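Teaching a humanoid to pick up a bottle: move the arm by hand or drive it remotely?

Shufen Meng
Hi all, hoping someone's done this. We're trying to teach our humanoid to take a bottle of tea off a desk and put it in the fridge. I've recorded 16 demos by remote control and they're a mess, mostly because I start each one from wherever the arm happens to be hanging. Should I give up on the headset and just push the arm through the motion myself? 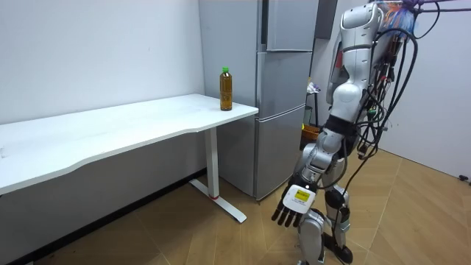
Yaw Ayaaba
I'd stay with remote for this one. Pushing the arm by hand is lovely for a single reach, but once the legs have to shift you'll want three hands, and you end up in the robot's own camera view too! What fixed it for me was a set start pose. With the hand down at knee height like yours, bring it up clear of the desktop first, then go in from the side. Do that every time, at the same slow speed, and bin any take where you fumbled. Move the bottle a bit between takes as well (I didn't, and had to redo the whole lot in August).

Firdevs Avcı
by hand every time, remote lag drives me mental

Huiling Jiang
Bit of both here. I guide the fingers by hand to find a grip I like, save it, then do the full run by remote. Colour tape on the floor for the feet helps heaps.

Last updated: Tue 3 March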